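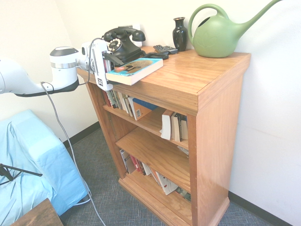 Black rotary telephone, remote control and vase on a wooden bookshelf.

Unitz review: an offline bus planner for small networks

I used Unitz for most of September, on local buses in and near Fluvcombe and then on the longer Skurkano routes that go over the hills to the coast. I paid for it myself. I have an older Android phone with a tired battery and a prepaid plan that runs out of data quickly, so an app that promises bus directions with no connection was going to get my attention.

Setup

You download one region at a time. The Fluvcombe and Skurkano region is a single file of 194 MB and covers a little more than 3,000 stops. It took most of a cup of coffee on hostel wifi. There is no account to create, which I liked. The app asks for your location once and works fine if you say no, although then you have to tap your starting point on the map every time.

Finding a route

The search box accepts stop names, street names and map pins. It does not accept the names of businesses, so if you only know what your guesthouse is called, look up the street before you leave. Spelling has to be close. One missing letter is forgiven and two are not.

Results come up fast, even on my phone. Each one shows the departure time, the line number, the number of stops you ride and how far you walk at each end. You can sort by fewest changes or earliest arrival. I left it on fewest changes and was happy with that. On the earliest arrival setting it likes tight connections, and it once gave me two minutes to get across a four-lane road to the opposite stop. I missed that bus. There should be a way to set a minimum transfer time and there isn't one.

The get-off alert

This is the feature I would pay for again. You pick your stop, put the phone in your pocket, and it buzzes when you are two stops away and again when you are one stop away. It runs off GPS and needs no data. On the Skurkano 32, where most stops are a pole at the side of the road and the driver announces nothing, it worked on every ride but one. That one was in a long wooded valley where the signal dropped, and the alert came as we were pulling away from my stop. The walk back was downhill.

Battery use is heavy with the alert on. A two-hour ride took 30 percent off my phone, and I would carry a power bank for anything longer.

Timetables

Unitz has printed timetables and nothing live. If a bus is late, the app has no idea. In town this hardly matters as something else usually comes along. On rural lines with four buses a day it does matter, and I still asked at the ticket window before the last one home. The evening times for the coast route were also out of date – the app had a 7:40 p.m. departure that the sign at the station did not. There is a button for reporting errors. I reported it and the time was still there when I left.

Phrase cards

The paid version comes with an add-on called Từ, a set of phrase cards for asking drivers things. You choose a sentence, such as "Please tell me when we reach this stop," and it fills the screen in large type with your stop name dropped in. I expected to ignore it and used it nearly every day. Drivers read it, nodded and mostly remembered. The list is short and you can't write your own cards. I wanted one for "Does this ticket work on the next bus too?" and had to mime it.

Free or paid

The free version gives you one region and the planner. Paying once adds the alert, the cards and as many regions as you have room for. There are no ads in either.

Good: works fully offline, reliable alert, one payment, no account.
Bad: no live times, no transfer setting, hard on the battery, some old timetables.

I would skip it for a big city with good signal, where the transit agency's own app will know more. For small towns and country buses I've kept it on my phone, with the Fluvcombe file deleted to make room for the next place.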